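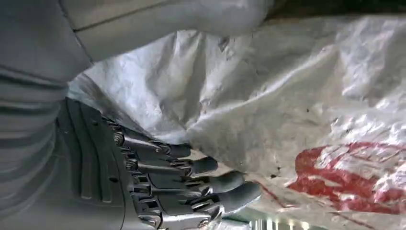 Fingers on the sack at the Drostwood workshop.

So the hand has a forearm now! Nayara Evangelista and I have been at it since March, mostly in the evenings after the lathe crowd goes home, and I'm so pleased with how the ribbed panels came out (sand between the ridges before you paint, trust me). The knuckle hinges ate up most of our time. We're at 251 tiny screws and pins so far, and I've dropped half of them on the floor at least once.

We're working on grip next, and a big wrinkly sack is a mean thing to practice on, with all those folds that slide around. Normunds Priedītis wants to try softer fingertips, and I've got 40 bucks left in the kitty for rubber. If you have scraps, leave them in the bin by the Imthorpe bench with my name on them!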